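The Drawer Problem
Why we can't throw out the small stuff

Everyone has the drawer. Kitchen, usually, second one down. Dead batteries, live batteries, no way of telling which. Takeout menus from a place that closed. A key.

Always a key.

I started on this story in December with 46 open tabs and a drawer that wouldn't shut. Figured I'd talk to a couple of people who do this for a living, clean out the drawer, file the thing, done. The drawer is still full. So is the notebook.

First stop, Baltimora, a repair shop and secondhand counter run by Laine Raudsepp out of what used to be a shoe store. She fixes lamps mostly. Toasters if you beg. Behind the counter, a wall of little wooden drawers, 129 of them, labels in pencil. Screws by length. Screws by "feel," which is a real label. One marked WAIT.

What's in WAIT?

"Things I'm going to need," she said. "I don't know what they are yet."

Raudsepp doesn't think people keep too much. She thinks they keep it badly. A spare hinge in a pile is trash, a spare hinge you can find at 9 at night with a cabinet door in your other hand is worth more than gold. Her words, and she'd had that exact night, and the cabinet door fell on her foot.

Fair enough. But most of us aren't fixing lamps.

Priit Eglītis is on the other side of it. He clears houses. Estates, downsizings, the occasional divorce. Twenty-two years in, two vans, bad knees. He says the furniture takes a morning and the drawers take the rest of the week. Families will let a dining table go without blinking and then stand in the hallway arguing over a bag of rubber bands. He's seen it end in tears. He's seen it end in a lawyer, once, though that was also about a boat.

I asked what he finds most. Keys again. Then chargers. Then those little envelopes with the extra button in them, which come with every coat and never, in his experience, get used. He's opened thousands. He has never met a person who sewed one on.

(My mother did, for the record. Green coat. The button didn't match anyway.)

So why keep it? Part of it is just math that feels right in the moment. The thing is tiny. It costs nothing to keep and a trip to the store to replace. You make that call once and it's sensible. You make it every day for a decade and you've got a drawer that has to be opened with a butter knife.

And part of it is guilt, teh plain kind. Somebody made this bracket. It's a perfectly good bracket.

There is naturally an industry. Ginesent sells a subscription for it, a new set of dividers every season, which seems to me like solving a flood with more water. Jonum has an app where you photograph each item and it nags you in a month. I lasted through one shelf. The bins-and-trays people are doing fine too, and I'll admit to standing in an aisle with a stack of them in my arms, feeling like a person who was about to change.

Raudsepp hates the trays. Too shallow, she says, and they make you feel finished.
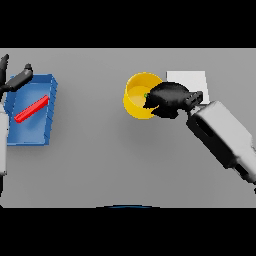

Eglītis likes them, but only for sorting, and only for an hour. His method is dumb and it works. Everything out on the table. Pick up one thing, say out loud what it's for. If you can't finish the sentence, it goes. No maybe pile. The maybe pile is the drawer, he says, you've just moved it.

I tried it on a weeknight, out loud, alone, with the radio on. Tape measure, fine. Corkscrew, fine. Second corkscrew, backup, shaky but fine. Then a flat metal tab with a hole in one end and I stood there for a good while with my mouth open. It goes on the. It's for the.

Out it went. Felt great, honestly great, for most of an evening.

Next up was the key. Old, brass, stamped HALÁSZ on the bow. Lock company? Landlord? I've lived in this apartment for six years and it's been in the drawer for all of them, so either it was here before me or I brought it from somewhere I no longer have. I called Raudsepp and read her the name over the phone. Doesn't ring a bell, she said. Bring it in, she'd try it on a few things.

What things?

She had a cabinet, she said. Been locked since she bought it.

I went over there the next morning. Didn't fit. She asked if she could hang onto it and I said sure, and she pulled open WAIT and dropped it in.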